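Keep the Whole Paper

I lost an auction on Vamuvby last month and I'm still sore about it. The lot was a framed clipping, one column wide, maybe as long as my hand, with a headline saying the Tomia ball club had taken the league title in extra innings. Nice mat, nice frame, the kind of thing you hang over a desk. And it went for more than I've ever paid for a complete newspaper with the same sort of report in it.

So yes, part of this is sour grapes. But the more I thought about it the more I realized I didn't want the clipping much in the first place. What I wanted was the rest of the paper, and the rest of the paper was gone. Somebody took scissors to it, and it could have been the original subscriber or it could have been a dealer just before the listing went up. I have my suspicions, because the edges were awfully white.

My position, for anybody who wants to argue with it: an old sports report belongs in its newspaper, and we collectors should quit paying people to cut them out.

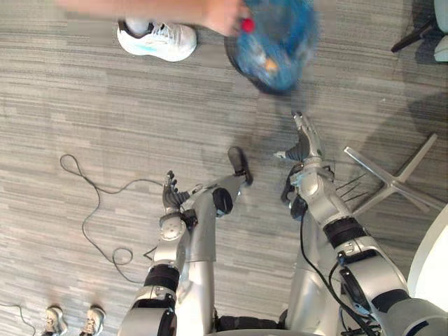

What you lose with the scissors

I own roughly 200 old newspapers, nearly all of them bought for something on the sports page. Pennant races, prize fights, a few college football games that mattered a lot to people who went to those colleges. I started out like everybody does, wanting the big headline. Team wins championship, letters as tall as a thumb, photo of the guys with their caps in the air. Those are fun! I still like them. But the ones I go back to and reread are the ones where the sports news is tucked in some corner, and you have to hunt for it, and you read half the paper on the way.

One of my favorites is an issue from Ledico, a mill town paper, 16 pages, which was a fat edition for a place that size. I bought it for a report on page 2 about the hiring of a new manager for the local nine. The seller didn't think much of it and neither did the editor at the time. It sits below a notice about a lost mule. The whole announcement is six lines long and they get the man's hometown wrong (I know because the next week's issue has a correction, and yes, I had to go buy that one too).

Now, that manager went on to be a pretty big deal in that part of the state. He won and he kept winning and eventually there was a ballpark with his name on the gate. If you cut those six lines out and put them in a frame, you've got a trophy. You look at it and you think, well, that's the day it all began. But look at it on the page and you get something a lot better, which is that on the day it all began the town cared more about the mule.

I can't tell you how much I love that. You can't get it from a clipping, and you can't get it from a book either, since the book was written by somebody who already knew how things came out.

The ads count too

People laugh when I say I read the ads. I read all of them. If you want to know why a Saturday game started when it did, look at when the stores closed. If you want to know who was going to the games, look at who was selling hats to them. I have a paper where the hardware store promised a free pocketknife to any Tomia player who hit one over the fence, and then on another page the writer is complaining that the team is swinging for the fences too much and can't lay down a bunt. He never puts the two together! Or maybe he does and was too polite to say it, what with the hardware store paying for a quarter page. Clip out the game story and you'd have a cranky column about bunting. With the ad you've got a whole comedy.

Then there are the train schedules, and the weather, and the church supper that got moved because of the game, and the letter from a man who thought Sunday baseball would be the end of us all. I've learned more about how people followed sports from those bits than from any number of play-by-play reports. The play-by-play was mostly written by a guy on deadline who'd seen a hundred of these things and was saving his good adjectives for October.

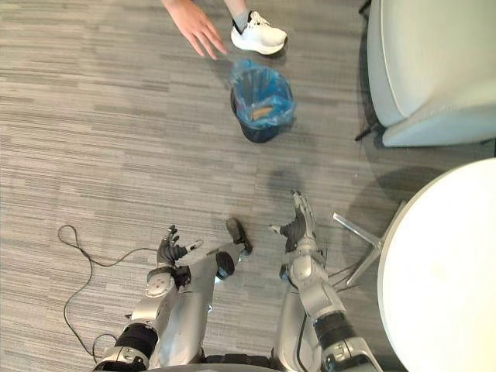
Wastebasket with a blue plastic liner, on gray carpet.

But what about space?

I hear this one the most, and I'm sympathetic. A complete newspaper is a big awkward thing. Bound volumes are worse. They weigh as much as a small dog and shed like one. If you're in an apartment, or you live with someone who feels differently than you do about the dining room table, I can see why a tidy frame has its charms.

My answer is to own fewer of them. I'd sooner have a dozen whole papers than a wall of clippings. Store them flat, out of the light, somewhere that doesn't get damp. I use the big Acharya sleeves with a board behind each issue, and they slide under the bed in the spare room just fine. They aren't cheap, and I gripe every time I reorder, but I've tried the thin ones and the corners always got chewed up. Please don't laminate anything. Please don't use tape. I bought a beautiful boxing issue once that had been mended with the regular stuff from the kitchen drawer, and there's a brown stripe right through the seventh round that will be there long after I'm gone.

And if you absolutely must have something on the wall, get a copy made. Copies are really good now. Put the copy in the frame and hang it in full sun if you want to, go wild, and keep the paper in the dark where it'll be happy. Visitors can't tell the difference from across a room — and the ones who walk right up and squint are the ones who'd enjoy seeing the real thing brought out anyway.

But it's all been scanned

Some of it has. I use the scans constantly and I'd be lost without them. When I want to know if another paper carried the same report I can check in an evening what used to take a trip and a roll of dimes. I'm grateful to everybody who stood over a machine and turned those pages.

Still, I've got two complaints. The first is that plenty of small-town papers were never scanned, or were scanned from film that somebody shot in a hurry, and the sports page is a gray smear. I've gone looking for Ledico box scores where you could read the name of the first baseman and then nothing at all below him. If the last paper copies of those get sliced up for frames, that's it, there isn't another one coming. The second is that searching makes everybody read the way scissors do. You type in a name, you get a little yellow box around the name, you read what's in the box, and off you go to the next one. I do it too. I've caught myself spending an hour with old newspapers online and not reading a single page of one.

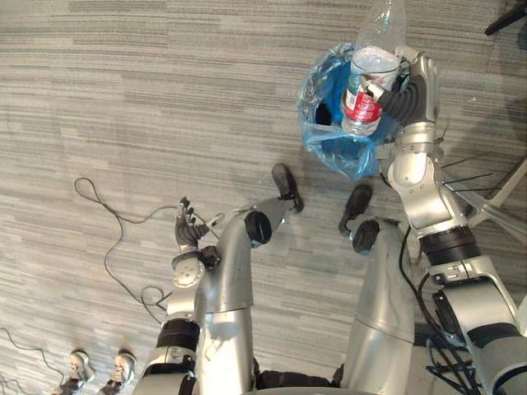
I try to make myself zoom out now, at least once per search, and see what the thing was sitting next to. It's slow, and I find a lot of corset ads. But that's also how I found the item about the Tomia shortstop being fined for keeping chickens inside the town limits, in the same week he went hitless in four straight games. Make of that what you will. I think the poor man wasn't sleeping.

To the dealers, with affection

I know a few dealers and I like them, and I know what they'll say, because they've said it to me. One newspaper with a decent sports story sells once. Cut it up and you can sell the ball game to one person, the car ad to another, and the front page to somebody's grandchild as a birthday gift. The math is on their side. I'm not going to pretend it isn't.

I also know that some papers arrive already wrecked. If the front half is mouse nest and the sports section is all that's left, fine, sell me the sports section, and tell me so in the listing. I've bought plenty of those and been glad to have them. What gets me is a sound, complete issue being taken apart because the pieces add up to more. And the listings are so coy about it! "Original newspaper report," they say, and you have to scroll down through the photos to work out that you're being offered four inches of it.

So my request to Vamuvby, and to the other sites too, is pretty modest. Put in a box that the seller has to check, complete issue or clipping, right up near the price. That would take care of half my complaint in one afternoon. Buyers who want a clipping can have a clipping and know what they're getting, and the rest of us can stop writing to sellers at eleven at night to ask if there's a page 3.

As for the other half, that's on us. We set the prices. If we bid more for whole papers and let the frames go by, the scissors will mostly stay in the drawer. I've got a maximum bid in right now on another Ledico issue, complete, with a bit of water staining along the fold and a track meet on the back page. I don't even like track very much. But the listing photo shows the corner of a letter to the editor about the mule, and I'd really like to know if they found it.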